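Eltodstead Robotics Board > Manipulation > Learning from demonstration

Thread: Wrist view only vs. wrist + fixed camera for hanging clothes

kcarrier
Posted 15/01/2024
We finished the hanger comparison for the Firach project. Same policy, same demos from the hand-held gripper, 90 rollouts per condition. With the wrist view only, the policy failed 27. With a fixed camera added, it failed 7. A failure means the hanger is not on the rod when the arm lets go. Garments were jackets and shirts on plastic hangers. Typical demo view, with the hanger on the rod:
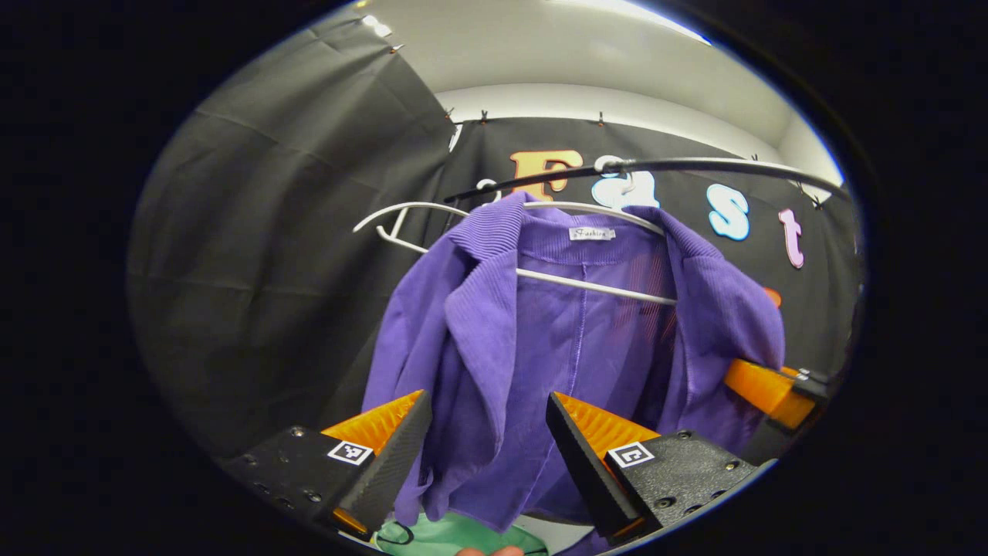
Reply 1 - flerlow_lab
How were the fixed camera demos collected? If someone re-recorded the set with a second camera, you changed two things at once. People get better at this with practice.

Reply 2 - kcarrier
Both cameras ran for every demo. We dropped the fixed stream to train the wrist-only version, so the demos are identical.

Reply 3 - simard_t
I don't buy the conclusion. Look at that view. The hook and the rod are both in it, and the lens is wide enough to get the curtain and the ceiling too. The information is there. My guess is your image encoder is shrinking it too far. White hook over a pale blue letter is going to vanish at low resolution.

Reply 4 - kcarrier
Possible. We only tried one input size. But most of the wrist-only failures were on the approach, before the hook got near the rod. I read that as a depth problem.

Reply 5 - flerlow_lab
Agree with Simard on the letters. Did you test with a plain backdrop? A black rod on black curtain is hard enough without big colored letters behind it.

Reply 6 - kcarrier
No, the backdrop stayed the same for all of it. I can run a plain one.

Reply 7 - simard_t
Run the higher resolution first - it's cheaper, you don't need new demos. If wrist-only still fails that often I'll drop it.

Reply 8 - kcarrier
OK. Two seeds this time. Will post the numbers in this thread.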